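Notebook entry, March. Visit to the Ostthorpe household site

Entered by P. Siriwardena. Copy to R. Issa and M. Mutiso.

Purpose of the visit: to follow one full session of hand-held gripper work in a furnished bedroom, to hear how the Ostthorpe team prepares its operators, and to settle which of their habits we should adopt before the Clistcombe open day. Jeptoo Makokha received us at 9.30 and stayed for the whole morning. Tadeo Quiroga joined from Clistcombe and kept the timings.

The session was planned in two halves. The first was given over to setting up and to a talk on the task list, and the second to the bedding tasks themselves. Ms Makokha explained that the site moved to bedding in the winter, after a long period on kitchen work, and that the change had been harder than expected. Cups and plates keep their shape when they are put down. A blanket does not, and two operators given the same instruction will leave it in two quite different states. The written instruction for the task has been revised 3 times and she expects to revise it again.

The current wording is "straighten the cover and bring it to the foot of the bed". Mr Mutiso asked how "straighten" is judged. The reply was that the reviewer looks for the outer edge of the cover to lie along the edge of the bed, and that folds in the middle are allowed. We had been marking such folds as faults at Clistcombe. To be raised at our next review, as it may account for part of our rejection rate.

Setting-up notes, for our own use. Battery checked before the operator sits down, never after. Clock on the gripper compared with the clock on the logging machine; Ostthorpe accepts a difference of 27 milliseconds and starts again if it is larger. Fingers opened and closed fully five times. The operator says the task number aloud, and the assistant repeats it and writes it on the sheet. The whole sequence is short and was carried out without prompting.
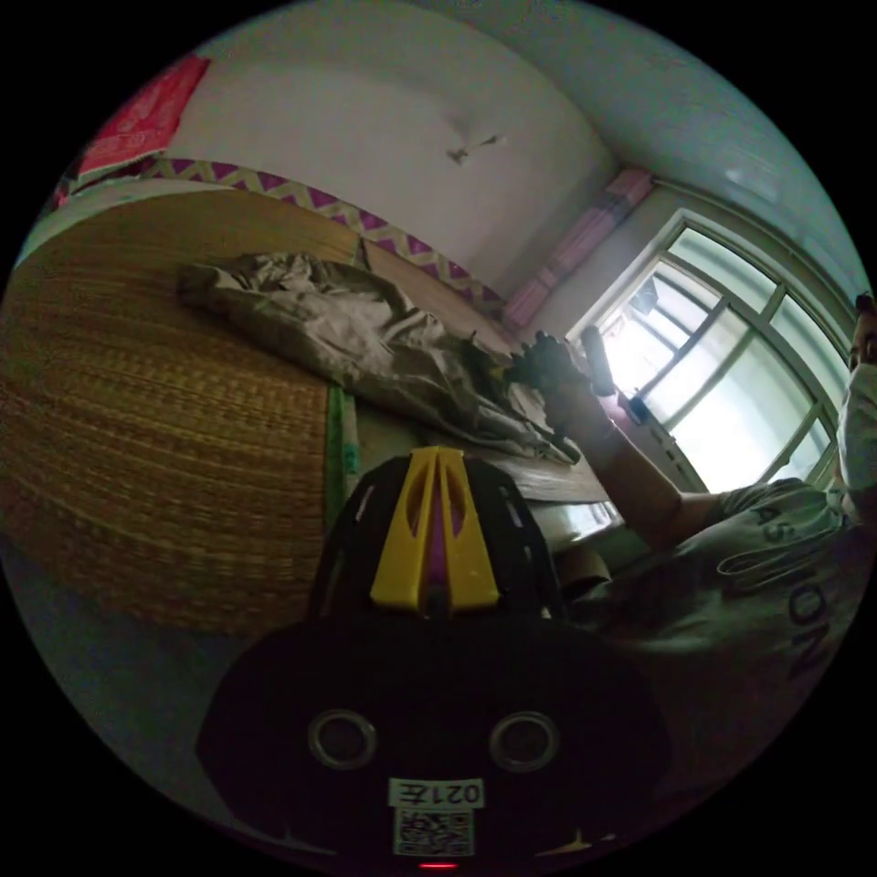
Handling and Demonstration Group, Flirkden Institute of Applied Automation

The bed at Ostthorpe carries a woven straw mat, and Ms Makokha considers this an advantage for training new operators. In her experience cloth slides on it more readily than on a cotton sheet, so that a pull made too quickly is obvious at once. Our own practice bed has a fitted sheet. Ms Issa will find out whether a mat of suitable size can be bought through the usual supplier.

Daylight was discussed at some length. The room has a large window near the bed and the morning was bright. Operators are asked to begin at the window side and work away from it where the task permits, and blinds or curtains are left as they are found. The team does not try to keep the light constant. Their view is that a home has windows and that the recordings should include them. Mr Quiroga did not fully agree, and asked for a small set to be repeated after dark so that the two could be compared. Ms Makokha accepted this and will send the files under the label Mussa, which is their name for the shared folder.

Total held for the bedding tasks to date, according to the site's own sheet: 1,332 recordings. Of the latest batch, 23 were set aside for a second review, most of them on account of the operator's free hand passing in front of the work. The proposed remedy is a fixed resting place for the free hand, to be agreed before each task. I would add that this should be written on the task sheet — at present it is passed on by word of mouth, and a new operator could easily miss it.

Points for the Clistcombe open day. Visitors should be allowed to hold a gripper, with the power off, before they watch it in use. Ostthorpe did this at their last demonstration and found that the questions improved. The talk should be kept to ten minutes. Chairs should stand well back from the bed, as people lean in.

Outstanding: revised wording for the blanket task (Makokha); after-dark set (Makokha, for Quiroga); price of mat (Issa); our marking of folds (Mutiso); free-hand line on the task sheet (myself).

We left at 12.45. The signed visitor form is in the blue folder with the travel receipts.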